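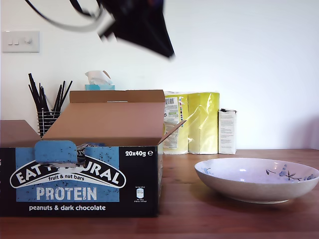
Anglers wanted: catch-and-release tagging survey, Tallard Reservoir

The Tallard Fishery Survey is recruiting 30 anglers to record and tag perch and pike over the coming season. The survey is run by Wevier, which manages the fishing on Tallard and on the lower beats of the Laing. Last season's returns covered 1,248 perch, nearly all taken from the dam end. Coverage of the northern arms was poor and the pike sample was too small to use.

What is involved

Each participant fishes a minimum of five sessions between June and November. A session is four hours, from bank or boat, within a zone allotted beforehand. Zones are rotated and cannot be swapped on the day. All fish are measured to the fork of the tail on the board supplied, and weighed only if over 800 grams. Perch above the minimum length given in the handbook receive a numbered tag below the dorsal fin. Pike are tagged by survey staff only; participants hold the fish in a retention tube and radio the boat.

Blank sessions must be returned. A sheet with no fish on it carries the same weight in the catch-rate figures as a full one, and missing blanks were the main fault in last season's data.

Requirements

Applicants must hold a current rod licence and be at least 18. Two full seasons of lure or deadbait fishing for pike are expected, including confident unhooking. Boat anglers need their own lifejacket. Previous tagging experience is useful but not required, and training is given at the Prernevia boathouse over one evening, starting at 6.30 pm.

Tackle rules

Barbless or crushed-barb hooks throughout. Wire traces whenever pike are likely — in practice, always. Rubber-mesh landing nets only. No livebaits, and no deadbaits brought in from other waters. Nets and boots are dipped at the slipway on arrival and on leaving.

What we provide

Day tickets for all survey sessions, boat hire where a boat zone is allotted, measuring board, scales, tags and applicator. The work is unpaid. Mileage is refunded on completed sheets. Participants receive the full season's data for their own fish, including later recaptures.

How to apply

Write to Kenji Nguyen-Tran, survey coordinator, at the Wevier fishery office, Tallard. State your licence type, the waters you fish most often, whether you prefer bank or boat, and any dates you cannot manage. Places are allotted by zone, so a preference for the northern arms will help an application.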